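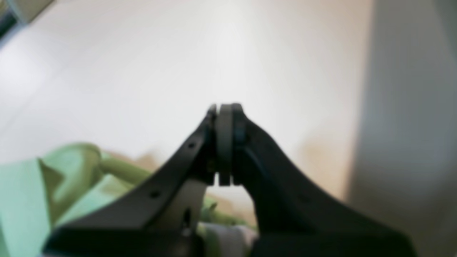
The gripper with its two fingertip pads together, green items behind it.

So, the sorting bench at Plekside has had a robot on it since March, and I promised I'd write something once I'd worked next to it long enough to have an opinion. I have several!

First, the speed. It's slower than any of us. Vojtěch Halás can clear a bin of returns before it has made up its mind about one soft thing with a strap on it. But it keeps going through lunch, and by the end of a shift it has done some 70 pieces that I didn't have to bend down for. My back has noticed.

What changed more is the talking. We used to stand three in a row and chat all morning, and now two of us are at the bench and the third is on the screen, okaying the picks it isn't sure of. I like the screen (I get to sit down) but it's lonelier, and I said so at the meeting. Miroslava Hrnčiar has agreed to swap us every two hours instead of every shift, which is much better.

Hours haven't been cut, before you ask. Training for the screen job takes 9 hours, paid, and there are still places in the next group. Sign up with Miroslava, and bring a sweater, it's freezing at that end of the room.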